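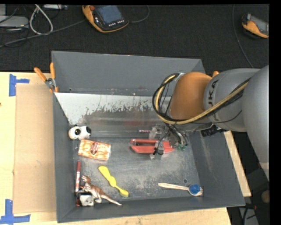
## 4. Preparing the results desk

Tratia accepts ward results from up to eight count tables and holds them until the results desk releases them. Complete this section before the first ballot box is opened, with the desk computer on mains power and the count database backed up. Loose items on the desk are a common cause of mixed bundles, so keep stationery apart from ballot papers in an open bin with sloped sides; a red stapler is easy to find against a grey floor of this sort. Result sheets are stapled only after they have been entered and checked.

### 4.1 Loading the ward file

1. Sign in with the desk supervisor account. Table accounts cannot load ward files.
2. Open **Setup > Wards** and select **Load file**.
3. Choose the file issued by the returning officer. The standard file for the Begay district contains six wards.
4. Compare the electorate figure for each ward with the printed register summary. If a figure differs, select **Reject** and ask for a new file.
5. Select **Accept**. The ward list is now locked.

> **Note:** Candidate names appear in ballot paper order. Do not sort them by party, as table operators enter figures straight down the sheet.

### 4.2 Assigning tables

1. Open **Setup > Tables**.
2. Enter the table number and the two operators who will sign its sheets. The first enters the figures and the second enters them again without sight of the first entry.
3. Select the ward. A table can hold one ward at a time.
4. Print the table card and place it face up at the operator's end.

Where a ward is split between tables, tick **Part result** for each. Tratia will not show a ward total until every part has been entered twice – a blank total at this stage is normal.

### 4.3 Running the trial count

1. Set the mode switch to **Trial**. The screen border turns yellow.
2. Enter the trial sheet for Nastar ward. It contains 189 votes, including spoilt papers.
3. Enter the same sheet a second time from the other operator's account.
4. Open **Results > Check**. The total must read 189 and the status must read **Matched**.
5. If the status reads **Differs**, open both entries side by side, correct the wrong line and repeat step 4.
6. Print the trial report. Both operators sign it and the supervisor keeps it with the count papers.
7. Select **Clear trial data**, then set the mode switch to **Live**.

> **Caution:** Clearing trial data cannot be undone. In Live mode the same command is hidden, and a wrong entry must be withdrawn through **Results > Amend** with a written reason.

### 4.4 Spoilt and doubtful papers

Enter spoilt papers under the heading shown on the sheet. Doubtful papers are left out of the first entry and added once the returning officer has ruled on them. A ward with doubtful papers outstanding is marked **D** and cannot be released.

Changes to this section: step 4 of 4.1 added by Azlan Siregar; trial sheet revised by Periklis Giannakopoulos, 8 Apr 2025.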